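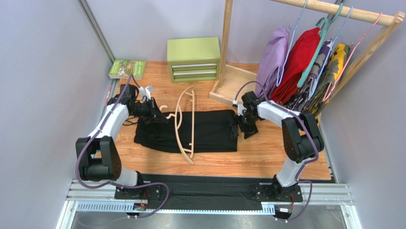
Home & Laundry

Drivton Fabric Shaver, two months in

I wear a lot of black knits, and black knits show every pill. For years I used a disposable razor on them, until I put a hole in the elbow of a cardigan I liked. The Drivton was the replacement. It costs $19 and runs off a USB cord or its own battery.

The head has 2 height settings. The low one is for flat knits and sweatshirts. The high one is for anything fuzzy, and I would start there on wool until you know how the fabric behaves. Lay the garment on a hard, flat table and pull it smooth with your free hand. On a bed or over your knee, the fabric bunches into the guard and the motor stalls.

It cleared a badly pilled pair of leggings in one evening. A merino sweater took longer and needed a second pass under the arms. It did very little for a fleece jacket, and I gave up on that.

Battery life is fair. The box says 100 minutes and I get less, mostly because I forget to switch it off between sleeves. The lint cup is too small and the lid is stiff. Empty it before it looks full or it leaks back onto the shirt.

I also borrowed the Fomport from Selorm Amegashie. It has a wider head and is quicker on blankets, but it is heavy and louder, and the cord is short. For clothes I prefer the Drivton.

Spare blades come in packs of 2 and have to be ordered from the maker. I have not needed them yet.

Good: price, light weight, safe on thin knits.
Bad: tiny lint cup, poor on fleece.

Rating: 4 out of 5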